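Ukadden 靠墙置物架 安装与使用手册
第四章 盒件与餐具的上架

4.1 适用范围

本章适用于已按第三章完成立柱固定、层板卡装和水平校正的 Ukadden 靠墙置物架，内容包括纸盒、小型收纳容器及餐具的分区、上架、取用和复位。层板的拆装、增配和承载件更换见第六章。

以下情况不适用本章：

架体未与墙面连接，仅以自重站立；
层板为自制或非本系列配件；
架体安装在户外、浴室或长期有冷凝水的地方。

本章中的“盒件”指有盖或可折叠封口的纸盒；“小容器”指单手可握持的各类收纳盒、罐、杯；“弧边餐具”指盘、浅碗、深碗等具有圆弧边缘的器皿。“近端”指操作者所在一侧，“远端”指靠墙一侧。“整备台”指上架前临时摆放物品的台面，可用餐桌、操作台或其他稳固平台代替。

4.2 上架前的检查

上架前按下列顺序检查架体。任何一项不合格，应先返回第三章处理。

1. 用手掌平推每根立柱的中段。立柱不得有可感觉到的晃动，墙侧连接件不得发出响声。
2. 逐层按压层板四角。四角应同时受力，无翘起。
3. 检查层板前缘的挡条是否全部入槽。挡条两端与立柱内侧平齐为合格，突出或凹入均须重新压装。
4. 擦净层板上表面，待完全干燥后再继续。
5. 核对层距。出厂默认层距为 34 厘米，适合多数盒件和倒扣的深碗。如存放高度更大的物品，应先按 3.6 调整层距。

注意：层距调整必须在空载状态下进行。不得一人托住已放物品的层板、另一人拆卡扣。

检查墙面一侧时，应同时确认：

踢脚线没有顶住立柱底脚；
墙面插座、开关和检修口在架体安装后仍可打开或使用；
相邻房门完全开启时，门把手与架体之间留有间隙。

墙面装有平整的白色饰面板时，应在面板接缝处另作检查。饰面板后方如为空腔，墙侧连接件必须穿过面板固定在龙骨或实体墙上，不得只固定在面板上。

4.3 承载与分区

单层均布承载上限为 92 千克。该数值以物品均匀分布在整块层板上为前提，集中放置时应降低。盛有液体的大桶、成箱瓶装水、整叠铸铁锅等属于集中载荷，只允许放在最下层，并靠近立柱一侧。

各层用途建议如下。

最下层：重物、整箱物品、不常取用的大件盘。
腰部高度的各层：日常餐具、深碗、常用小容器。
视线高度的各层：小容器成排摆放，标签朝近端。
视线以上的各层：轻质纸盒、备用包装、季节性用品。
顶层：仅允许放空盒或轻质盒件。

警告：顶层不得放置玻璃、陶瓷等易碎器皿，也不得放置带有松动盖子的容器。

分区时先定重物，再定易碎物，最后安排纸盒。先放满纸盒、再为餐具腾空间的做法会造成反复搬动，应当避免。

在同一面墙上并排安装两组以上架体的，各架之间的分区应保持一致。例如第一组的腰部各层存放餐具，相邻一组的同高度层板也应存放餐具或同类重量的物品。此项不影响结构安全，但便于日后核对和补货。

4.4 盒件的准备与码放

4.4.1 纸盒的选择

可使用随架选配的 Kanaujia 折叠纸盒，也可使用其他瓦楞纸盒。选用其他纸盒时，应满足以下条件：

盒底封口完整，无破损和受潮痕迹；
四个立面竖直，装入物品后不鼓胀；
盒深不超过层板深度；
盒盖能够完全闭合，或能够完全折入盒内。

表面起毛、边角塌陷的旧纸盒可以放在叠放的最上面，不得用作底盒。

4.4.2 码放步骤

1. 在整备台上将纸盒按底面尺寸分组。尺寸接近的归为一组，不要求完全相同。
2. 每组内按重量排序，重的在前。
3. 将最重的纸盒放到层板远端，盒背与墙面之间保留一指宽的空隙。
4. 在同一层板上由立柱向中间依次摆放，盒与盒之间不留大空当，也不互相挤压。
5. 需要叠放时，上盒底面应完全落在下盒顶面之内。不得让上盒骑跨在两个高度不同的下盒上。
6. 叠放后用手指轻推最上层纸盒。如有滑动，应在两盒之间加垫防滑片，或减少叠放层数。
7. 粘贴标签。标签统一贴在朝向近端一面的左上角。

注意：叠放盒件的顶面与上方层板之间应保留可伸入手掌的高度。完全塞满会导致取盒时带动上方层板卡扣。

单独一只小纸盒不宜长期放在层板中央。应将其靠到同层的立柱一侧，或并入邻近的一组。

4.4.3 小容器的成排摆放

小容器按行摆放，每行由同高或近似同高的容器组成。较高的一行在远端，较矮的一行在近端。颜色相近的浅色、米色容器外观不易区分，应以标签或盖面编号识别，不应以颜色作为唯一依据。

1. 先放远端一行，从左到右。
2. 再放中间一行。该行容器的高度以不遮挡远端一行标签为准。
3. 最后放近端一行，容器外缘不得越过层板前缘挡条。
4. 放完后从近端平视检查。看不到标签的容器应与前一行对调。

圆底容器之间会产生三角形空隙，属正常情况，不得塞入小物填充。需要固定时可使用浅托盘，将整行容器放入托盘后一并上架。托盘应平放，托盘边沿不得压在挡条上。

4.5 弧边餐具的准备

弧边餐具上架前应先在整备台上完成擦干、检查和分组。整备台与置物架之间的通道应保持畅通，通道内的纸盒、凳子、落地支架应移开或靠边。

4.5.1 整备台的布置

1. 清空台面，铺一层平整的棉布或硅胶垫。垫面不得有褶皱。
2. 将台面分为三个区域：待检区、合格区和隔离区。待检区靠近水槽或搬运箱，合格区靠近置物架，隔离区放在台面内侧。
3. 大件盘和浅碗先放，小件后放。
4. 餐具边缘与台面边缘之间至少保留一掌宽。

4.5.2 边缘检查

弧边餐具的缺损多发生在外缘，其次为圈足。带同心环纹的器皿，环纹凹处容易积留水渍和细小颗粒，应单独擦拭。

1. 以双手扶持餐具两侧，将边缘转向光源。
2. 缓慢转动一周，观察反光是否连续。反光在某处突然中断或弯折，应怀疑有缺口或裂纹。
3. 对可疑处用软布轻抹。布丝被挂住的，判为缺口。
4. 检查环纹。沿环纹方向擦拭，不得横向用力刮擦。
5. 翻转餐具，检查圈足或底面。
6. 合格的移到合格区；有缺口、裂纹或釉面剥落的移到隔离区，不得上架。

浅色釉面和有光泽的表面在强光直射下会形成大片高光，掩盖细裂纹。应改用侧向光，或转动餐具避开高光后再看一遍。
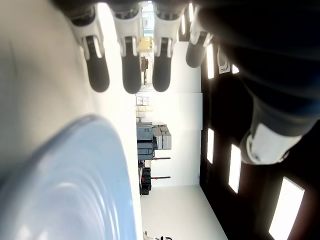
图 4-3 近处为淡蓝色弧形物件，边缘可见同心环纹与反光；后方沿墙有堆放的盒件和成排小容器。

4.5.3 分组与间隔

检查合格后，按直径和弧度分组。直径相同而弧度不同的碗不应归入一组，叠放后上下碗只有局部接触，受力集中，容易卡死。

分组方法：

1. 将两只餐具口朝上轻轻叠合，不加压。
2. 观察上下边缘的间距。间距一周均匀的归为一组。
3. 试着转动上面一只。能够平稳转动且无刺耳摩擦声的，可以直接叠放。
4. 转动时发涩或倾斜的，中间加隔垫，或另行分组。

隔垫可用 Huroma 圆形毡垫或同等厚度的软质垫片。毡垫直径应小于餐具内底直径，不得翘到碗壁上。潮湿的毡垫应先取出晾干，不得带潮入架。

4.6 弧边餐具的上架

4.6.1 平叠

平叠适用于盘和浅碗，是默认方式。

1. 在层板上铺防滑垫。防滑垫应覆盖整叠餐具的底面范围。
2. 双手托住底部，将最大的一只放在远端偏立柱一侧。
3. 放稳后松手，确认无滑移，再放第二只。
4. 由大到小依次叠放。不得一次搬运整叠后直接推入层板。
5. 每叠总高不得超过层距的一半。
6. 相邻两叠的边缘之间应留出手指可伸入的间隔。

4.6.2 立放

直径较大的盘可使用立式盘架。盘架的隔条应有软质包覆。

1. 将盘架放在层板上，长边与墙面平行。
2. 盘架底脚全部落在防滑垫上。
3. 双手持盘，将盘的下缘先放入底槽，再让盘背轻靠隔条。
4. 由盘架两端向中间放置，保持左右重量接近。
5. 放满后用手轻推盘架一端，盘与盘之间不得相碰。

警告：立放时盘的最高点不得高于盘架隔条高度的两倍。超出此限的大盘应平放在最下层。

4.6.3 倒扣

深碗和杯类可以倒扣。倒扣前必须确认内壁完全干燥。倒扣的器皿不再向上叠放，底面上也不得放置隔垫、托盘或小容器。

4.7 取用与复位

1. 从架上取盒件时，先扶住相邻盒件，再将目标盒沿水平方向抽出。
2. 取叠放的下层纸盒时，先将上方纸盒移到整备台，不得直接抽取。
3. 取餐具时，从整叠的最上面开始。需要取中间一只的，应将上方餐具整体移至台面铺垫处。
4. 取小容器时，握持容器侧壁，不得只提盖子。
5. 复位时放回原位。原位已被占用的，先移走占用物品，不得临时放在顶层。

高度超过 147 厘米的层板，取放时应站在稳固的踏台上。身高较高的使用者可直接取放轻质盒件，但取放餐具时仍应使用踏台。不得踩踏层板、挡条或立柱底脚。

注意：踏台应正对所取物品。侧身伸臂取物时，手肘易碰到同层近端的小容器。

4.8 多人配合上架

初次上架物品较多时，建议两人操作。一人在整备台完成检查和递送，另一人负责放置。递送餐具时应遵守以下规定：

递送者双手持物，接收者双手握稳并作出口头确认后，递送者方可松手；
每次只递送一只或一个小叠；
递送路线不得从已摆放餐具的台面上方经过；
递送期间其他人员不得穿越通道。

递送纸盒时，盒底朝下，标签朝接收者一侧。没有贴标签的纸盒不得递送上架。

两人身高差较大的，由较高者负责上部层板，较矮者负责下部层板，中途不频繁交换。需要交换时，先把手中物品放到整备台上。

4.9 上架后的检查

全部物品上架后静置一段时间，再进行下列检查。

1. 平视每块层板前缘，确认无明显下垂。层板中部下垂可见时，应立即减载。
2. 再次推按立柱中段，与 4.2 的手感比较。
3. 检查墙侧连接件是否有新出现的缝隙。
4. 检查挡条，确认无物品压在挡条上或越过挡条。
5. 检查顶层，确认仅有空盒或轻质盒件。
6. 在附录 B 的记录表中填写日期、检查人和各层用途。

首次检查合格后，第一个月内每周复查一次，以后每季度复查一次。搬动架体、调整层距或更换层板之后，应视为首次上架，重新执行 4.2 至 4.9。

4.10 Millwood 样板间配置

以下为 Millwood 样板间采用的配置，可供户型相近的用户参考。样板间的配置方案由 Anneliese Lenz 编制，Meirion Sayce 复核。

架体沿墙一字排列，单组宽度 116 厘米。
最下层存放成箱干货和大件盘，盘全部平叠。
腰部以上第一层存放日常碗盘，深碗倒扣，浅碗平叠加毡垫。
再上一层为小容器，按行摆放，每行使用一只浅托盘。
顶层放折叠后的备用纸盒。
整备台与架体平行布置，中间通道供一人转身并双手持物通过。

样板间使用一个季度后作过一次调整：将小容器一层的远端高罐改放到左侧立柱旁，近端改为单行矮罐。调整后，该层的层距未变。

照明方面，样板间在整备台一侧加装了可转向的壁灯，用于 4.5.2 所述的侧向光检查。没有条件加装壁灯的，可使用手持灯，由第二人持灯，检查者双手持物。

4.11 常见问题及处理

现象：纸盒叠放后向近端倾斜。
可能原因：底盒受潮软化；上盒重心偏前；防滑片只垫了后半部。
处理：更换底盒，重新分配盒内物品，防滑片铺满接触面。

现象：餐具叠放后难以分开。
可能原因：弧度不同的餐具混叠；餐具未干；叠放时受压。
处理：将整叠移到整备台，两手分别扶住上下两只，轻轻反向转动。仍不能分开的，静置晾干后再试。不得敲击边缘，不得用硬物撬动。

现象：层板走动时有轻微声响。
可能原因：卡扣未完全入位；小容器之间相互接触；托盘压在挡条上。
处理：先将小容器移下，按压层板四角确认卡扣，再重新摆放。

现象：小容器标签被前排遮挡。
可能原因：行序颠倒，或同一行内混入较高的容器。
处理：按 4.4.3 重新排行。仅有个别容器过高的，移到该行靠立柱的一端。

现象：餐具边缘出现新的细小缺口。
可能原因：相邻两叠间隔不足；取用时从侧面拖拽；盘架隔条包覆脱落。
处理：将受损餐具移到隔离区，检查包覆，按 4.6.1 恢复间隔。

现象：层板表面有环形水印。
可能原因：器皿圈足带水上架。
处理：移开器皿，用干布擦净。水印已渗入板面的，参见 6.3 判断是否更换层板。

4.12 清洁

架体空载时，用拧干的软布擦拭层板和立柱，再用干布复擦。满载时只允许擦拭层板前缘和立柱外侧。不得向架上直接喷洒清洁剂。纸盒表面积灰用干毛刷清除，毛刷自上而下移动，灰尘落到下层餐具上的，餐具应重新清洗并按 4.5 检查。

防滑垫和毡垫应与架体分开清洗，晾干后放回。放回时核对垫片尺寸，裁剪过的垫片应放回原层板。

相关章节：层距调整见 3.6；层板更换见 6.3；记录表见附录 B。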